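Subject: Re: [varurach-users] gripper drops anything shiny

> Our cell keeps letting go of foil bags halfway to the bin. Grip force is at 200 and I've swapped the pads twice. What are you all running?

We had the same headache on the Bunell cell! Before you buy more pads, check the wrist cable — ours had worked itself slack, and the force reading wandered all over the place. I re-tied it, let the arm warm up for 40 minutes, zeroed it and set the force to 265. Three days now and I haven't touched it (knock on wood).

I also redid the camera exposure, lamp on the table and all, with the glossiest bags I could find.

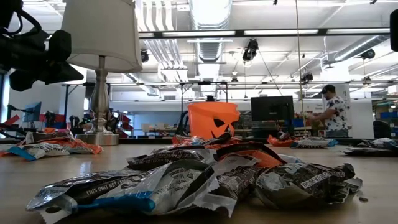 Candy bags and pumpkin bucket on the Bunell table.

Does yours have the old Clodora cable clips?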